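I spent a morning in January at the Skoltstead lab, where the Dillex group has been trying to settle an argument I hear all the time from people who train robots: is it better to record a huge pile of examples, or a smaller pile that's more mixed up on purpose? They now have a result, and I think it's a pretty fun one!

The group records people doing chores with a pair of hand-held grippers, and the robot learns from those recordings. Every recording is one try at one chore. For the new study they made 2000 of them, all cloth-into-basket, and trained a policy they call Yoo on the whole lot. Then they trained a second copy on just 400, picked so that no two neighbors in the set began with the cloth in the same kind of heap. Same network, same training settings, same robot at the end.

The small set won. Across 226 test runs for each version, the 400-recording Yoo finished the chore more often than the big one, and the gap was widest when the cloth began bunched up tight. On a cloth that was already spread out flat the two were even, so if flat cloths are all you care about (lucky you) you can stop reading now. 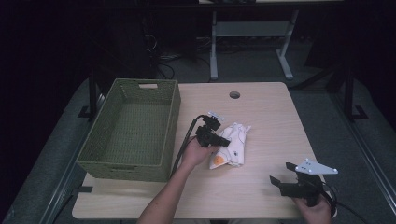 *Two hand-held grippers, a crumpled white cloth and a green woven basket at Skoltstead.*

What I liked best was how they did the picking. I'd assumed somebody sat there and sorted clips by eye, which sounds miserable. They use a little program called Otex that looks at the opening moment of each recording and scores how different the cloth's shape is from the ones already chosen. If it's too similar, it goes back in the pile. The scoring took less than an afternoon on an ordinary desktop, and the training time dropped too, for obvious reasons.

I asked whether they'd simply gotten a lucky 400. Fair question, they said, and they'd worried about it as well, so they ran the selection 3 times from different starting points. All three small sets beat the full set, though one of them only just. They also tried 400 recordings chosen at random, and that version did worse than everything else, so size alone doesn't explain it.

Some cautions before anyone throws out their archive. It's one chore, with one kind of basket, and the group hasn't tried it with stiff things like boxes or cups, where the shape doesn't change and Otex would have nothing much to score. The people recording were also pretty experienced. I had a go with the grippers myself and I can report that my hands turned into oven mitts (getting hold of one fold without dragging the rest along is hard!), and I do wonder what a few hundred clips of me would do to the numbers.

The write-up is still being checked inside the group, and they plan to put out the Otex code along with the list of which recordings made the cut. Next up is towels, in a few thicknesses, with the same two-version comparison. I've asked to come back for that one, and they said yes as long as I leave the grippers alone.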